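Chores: a progress report in pictures

Posted 19 Jan 2026

Every winter I am told, usually by someone holding a tray of small sandwiches, that the household robot is very nearly ready. It was very nearly ready when I bought my first dishwasher. It was very nearly ready when I bought the second one, and in the meantime I have become quite good at getting burnt cheese off a lasagne dish.

So I have stopped asking when, and started asking which. Which chores, in which room, with how much standing about by a grown adult with a hand near the red button? I put that to three outfits over the past few months: Pristudell, who are mostly interested in kitchens; Bastden, who run a returns warehouse and would like to employ fewer sore backs; and the Hosseinzadeh workshop, who repair leather goods and have the best biscuits. My notes follow, with the gallery at the end. There were going to be more pictures, but I have been strict.

The dishes

Pristudell will load a dishwasher for you, provided you own the plates they own. Mugs go in beautifully. Bowls go in at an angle I would describe as hopeful. Cutlery is "on the roadmap", a place I picture as a large drawer full of forks. A full load took long enough for me to read the whole of the appliance's instruction booklet, including the Danish.

I will say this for it: it never once complained that somebody had put the big pan in the wrong place. By that measure it is already ahead of my household.

The laundry

Folding is the thing they all want to show you, and towels are the thing they all want to fold. A towel is a rectangle and it stays a rectangle. Ask about fitted sheets and the conversation turns to funding.

I was shown a T-shirt being folded well, then the same T-shirt being folded less well, then a very tidy slide about T-shirts. Pristudell say they did 847 garments in their last trial. They didn't say how many of them were socks, and I noticed that the room had gone a bit quiet by the time I asked.

The shop floor

Bastden's people are more cheerful, possibly as they don't have to pretend that anyone's home looks like their building. Boxes are easy. Boxes have been easy for years. What eats the day is the stuff that comes out of the boxes: belts, purses, phone cases, a single glove, things with flaps and poppers and bits hanging off them. Somebody has to pick each one up, look inside it and put it in the right bin, and at present that somebody has a kettle and opinions.

The target for a human sorter is 600 items a shift. The machine managed 339 on its best one, with 5 stoppages, and was talked about afterwards the way people talk about a toddler who has eaten a vegetable. I'm not mocking. I have done shifts like that and I'd have been thrilled with 339.

Small leather goods, I learned, are their own special misery. They bend where you don't want them to and open when you'd like them shut. Squeeze too gently and the thing slides away; squeeze too hard and you have a customer with an embossed driving licence. The Hosseinzadeh lot, who handle wallets all day long, told me they'd worry about the machines once one of them could get a card out of a tight slot with cold fingers.

The picture

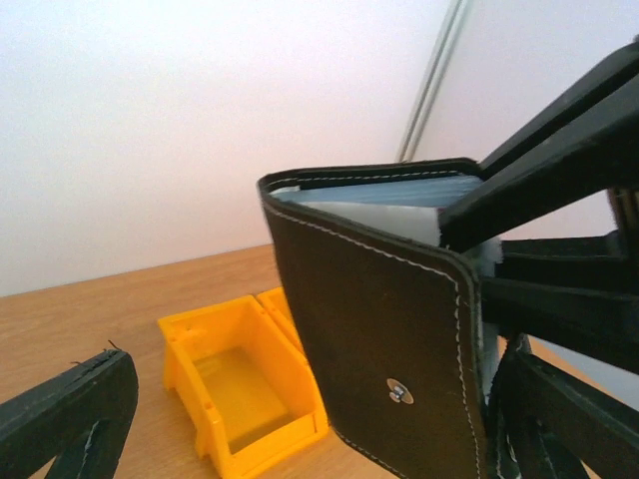
One brown bifold, white stitching, still full of cards or papers. Yellow bins on standby.

I'm fond of that one. It is the least glamorous job in the whole tour and much the most convincing. Give me a thing that can deal with a fat wallet over a thing that can hand me a bottle of water on a stage.

Scores, for those who skip to the end

Mugs: yes.
Towels: yes, if you have the afternoon.
Fitted sheets: see you in a decade.
Wallets: getting there, and I'd lend it mine, with the cash taken out.
Cleaning behind the cooker: I asked all three. All three laughed.

Next up is Kutthorpe in February, where I've been promised a machine that makes beds. I've asked for a duvet cover, a king-size one, with the buttons done up.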